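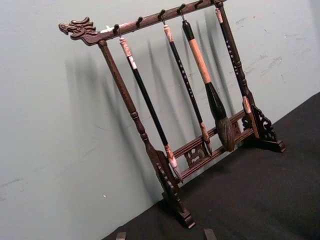 # Open day at the Willems brush rooms, Gorkcombe

I'd been meaning to get out to Gorkcombe for the July open day for years, and I'm so glad I finally got organised. Willems has the upstairs rooms of the old Jurkik wool store. It's 123 steps if you take the back stairs (take the front ones), and by ten in the morning the place was already humming.

I went for the inks and came home raving about a brush rack. It's dark timber with a bit of a gloss on it and carved dragon heads at the ends of the top bar, open-mouthed, with crests sweeping back off the head. I have hung my own brushes off a row of cup hooks for as long as I've been painting, so you can imagine the envy!

They had four brushes up on it, hanging tips down. Three are slender things with black shafts, and two of those have a column of tiny white characters running down them. The fourth is a great big brush with a tan section to the handle and a full head of dark brown and grey hair, shaped like a teardrop. I'd love to know what it's like loaded up with ink. My biggest brush at home is a mop I use for skies, and it'd look like a toothpick next to this one.

## The rack from the front

Do walk around until you're square on to it, as the lower part is where the carver really had some fun. Between the bottom rails there are pierced panels, all curls and scrolls, and the wall colour comes straight through the gaps. The posts are turned, with lovely fat rounded sections, and they come down to little carved feet. 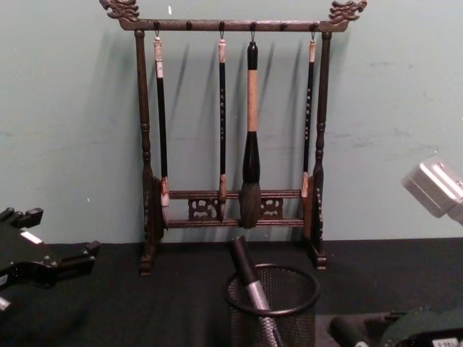
*Photo: Fakel, Gorkcombe open day*

There are pegs to spare on the top bar too, handy if you're the sort who can't leave a brush stall empty-handed - guilty.

## The rest of the morning

The beginners' session runs 20 minutes and costs $3, paper included. We did the same single stroke over and over, and mine went from slug to slightly better slug. The sample books next door were a treat as well: 624 sheets of practice paper bound by weight, and you're welcome to turn the pages yourself.

Tea and lamingtons were downstairs. Parking is in the paddock behind the wool store, so wear decent shoes if there's been rain, and bring cash for the session as the card reader doesn't get reception up there.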